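Probezeit

Bei Plasel in Jidstead verschraubten wir graue Gehäuse, 1.982 im Monat, und niemand hatte je gefragt, warum. Im September kam ein Schreiben mit dem Betreff »Entlastung«. Die Entlastung hatte zwei Arme. 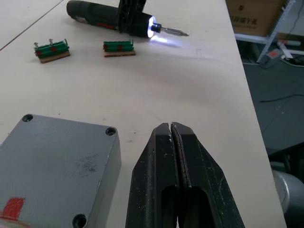
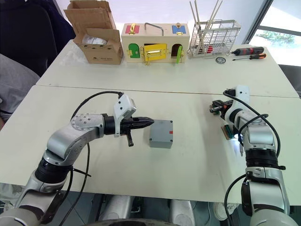
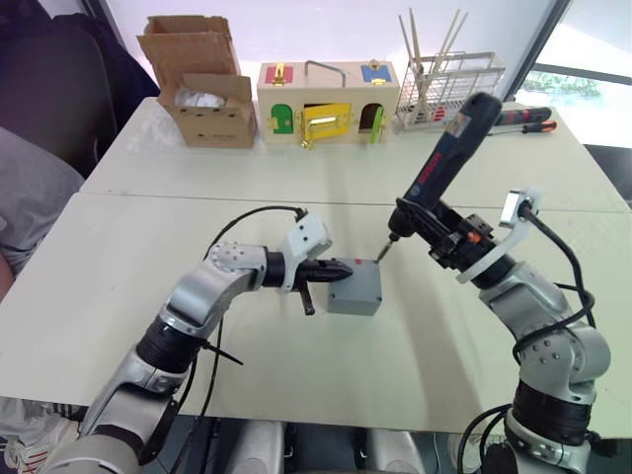
Ich wurde zur Prozessbegleiterin befördert, bei gleichem Lohn und besserem Stuhl. Früher hatte ich eine Sehnenscheide, jetzt hatte ich ein Formular von Bitar mit 187 Feldern. Der linke Arm drückte seine schwarzen Finger gegen das graue Kästchen, der rechte setzte den Schrauber an, und ich trug ein, wie ich das fand. Für »beleidigend ruhig« gab es kein Feld. In der Pause redeten wir leiser als sonst, obwohl er keine Ohren hatte — die Kollegin aus der Endkontrolle hatte nachgesehen.

Nach zwei Wochen ertappte ich mich dabei, dass ich ihn lobte. Nach drei Wochen lobte mich die Software von Pramier für meine gleichmäßige Aufmerksamkeit. Da wurde mir doch etwas kalt.

An einem Freitag blieb ich länger, nahm den Schrauber mit dem orange-schwarzen Griff und drehte ein Gehäuse von Hand zu. Es dauerte ewig, und die letzte Schraube saß schief. Ich legte es zu den anderen.

Am Montag lag es wieder auf meinem Platz, mit einem Zettel: Bitte Ursache beim Roboter ermitteln. Ich kreuzte »Ermüdung« an und ging Kaffee holen.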